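Sorting out the Sturnis room, June 15, 2025

Well, I finally got round to the gallery for the big clothes sort! A few of you have been asking how it went, so I've put this up with a few notes — please forgive the rambling, I typed most of it with a cup of tea in one hand. We had the room at Sturnis for the whole morning and 30 bags to get through, everything from babygrows to a very grand winter coat that I nearly took home myself.

The way we did it was simple enough. Tip out a bag, shake each thing, check the cuffs and the seams, then decide which of the 3 piles it belonged to: keep for the swap rail, wash again, or rags. I'd meant to do it by size as well but gave up on that fairly early, as the labels had been snipped out of half of them and I was just holding things up against myself and guessing.

I'd also meant to go by colour, and that lasted a bit longer. Reds were the first lot, mostly because there were so many of them and I like red.

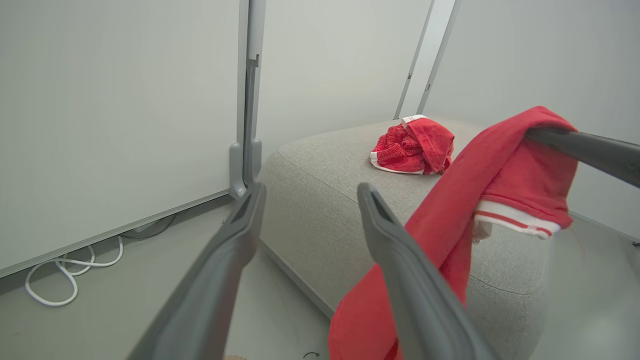

Reds on the go, with one piece still in a heap on the grey ottoman. I do love a ribbed white cuff with a little red stripe.

The ottoman was a godsend, by the way. It's broad and flat on top, so you can fold on it without everything sliding off, and the padded edges are kind to your knees when you forget it's there (I forgot several times). If anybody at Clekon is getting rid of another one like it, please shout!

Folding tips, as promised. For long sleeves I lay the top face down, bring both arms across the back, then fold up from the hem in thirds. Shorts go in half and then in half again, waistband on the outside so you can see it in the stack. Anything soft and a bit faded I put to one side for the Ureck bag — they're always glad of comfy things for messy play.

Still to do: the socks. All of them. Bring your own tea, the kettle at Sturnis takes an age.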